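Ticket: Motorized blind in shipping room closes itself at lunchtime
Opened by: Osaze Oyewole
Assigned to: Neelam Chauhan
Site: Nalliswood, ground floor
Opened: 18/02/2025
Priority: Low (requester asked for "whatever is above High")

Original report

The blind on the big window comes down by itself in the middle of the day. All the way down. I put it back up with the wall switch and it stays up for a while, then it comes down again. I have not touched any settings because I don't know where the settings are. It's the Elero motor, the one Ghorbani fitted in October along with the awning out front. The awning is fine. The awning is a model citizen.

Please don't tell me to turn it off and on again. I did that.

Osaze

Reply 1 – Neelam Chauhan

Hi Osaze, thanks. Sorry, but how did you turn it off and on again? The wall switch only tells the motor to go up or down. Cutting the power means the breaker in the hallway cupboard, which is labeled "KETTLE" for historical reasons.

Also, when it comes down, does it stop at the sill or does it keep trying? And is there a remote anywhere? There should be a white handheld one with the paperwork.

Reply 2 – Osaze Oyewole

I turned it off and on again with the wall switch. I see now that this was theater.

It stops at the sill very politely. No remote. There is a folder from Ghorbani containing a warranty card, a menu from a noodle place, and a manual in what I believe is German.
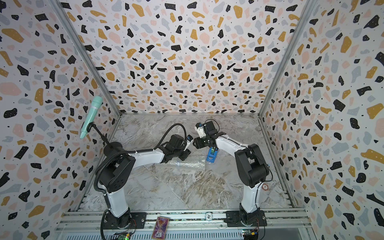

Step 1: Power cycle (the real one)

Breaker off, waited, breaker back on. The kettle also went off, and that produced a separate ticket, now closed. The blind behaved for the rest of the day and I was briefly smug. Next day it came down over lunch as usual.

Step 2: Rule out the wall switch

A sticky "down" contact would explain everything, and it would be cheap, so naturally I started there. Took the cover off, disconnected the switch, capped the wires and left it overnight with the blind up. Down it came at lunch with no switch attached to it at all. Switch cleared of all charges and refitted.

Step 3: Find out who else is talking to it

The motor takes radio commands as well as the wired ones, so anything paired to it can send it down. Called Ghorbani. Their records show two transmitters for Nalliswood: one handheld and one timer. I asked where the timer was. They said "on the wall." I asked which wall. There was a pause of a kind I have come to know well.

Note for whoever reads this next: the log in Conditz lists the awning and the blind as a single asset, so searching for the blind by name gets you nothing. Search for "awning" and scroll. I've asked for them to be split. That request is number 9 in the queue.

Step 4: The timer

Found it. It's behind the coat rack in the front office, under a coat that has been there since before I was hired. Two channels. Channel one is the awning. Channel two had the blind set to close at 12 and to open again at 24, meaning midnight, when the only beneficiary is the parking lot. My best guess is that someone wanted the awning out over lunch and back in later, and programmed both channels while they were at it.

Osaze, this also explains why you kept finding it open in the mornings and assumed it had seen reason.

Cleared both entries on channel two. Left channel one alone.

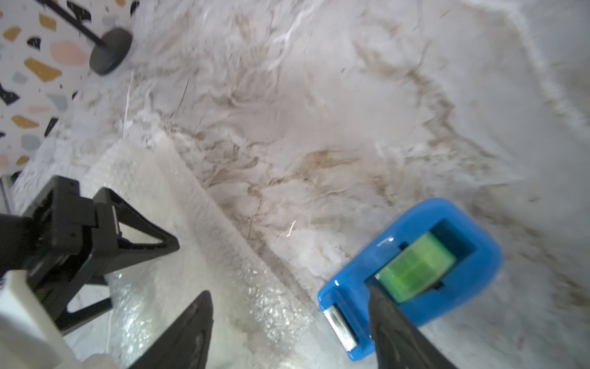 I then put a fresh label on the timer, since the old one said "DO NOT TOUCH" and gave no hint as to what it was. It now says "BLIND + AWNING TIMER – do not touch without asking Neelam." I'm aware that this is the same label with more words.

Step 5: Monitoring

Day one, lunch: stayed up.
Day two, lunch: stayed up. Osaze reports "too much sun now."
Day three: down at lunch. I drove over. Osaze had closed it himself, because of the sun.

Reply 3 – Osaze Oyewole

In fairness it was very bright. Is there any way to have it close by itself around the middle of the day and then open later?

Reply 4 – Neelam Chauhan

Yes. There is.

I've put the 12 back in and changed the reopening time to 18. Handheld remote still missing. If it turns up, it's paired to both channels, so please don't press anything until you know which one is selected.

Status: Resolved (works as originally configured)
Follow-up: relabel the breaker. Ask Ghorbani for the manual in English. Find out whose coat that is.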